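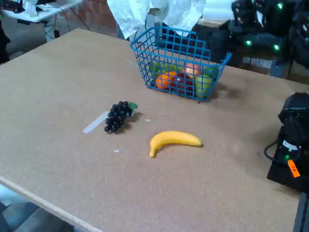

Figure 2. Blue wire basket with toy fruit; grapes and banana on the tabletop.

3.1 Materials
The sorting task used plastic toy fruit and one open-top wire basket. The tabletop has a speckled tan surface, and white tape was applied to it. The grapes and banana were the two items handled outside the basket in this layout.

3.2 Procedure
Each layout was set by Marites Dalisay and checked by Lorna Tiongson against the written plan. Seven layouts were used. Items were returned to the storage bin on Monday before the table was wiped down.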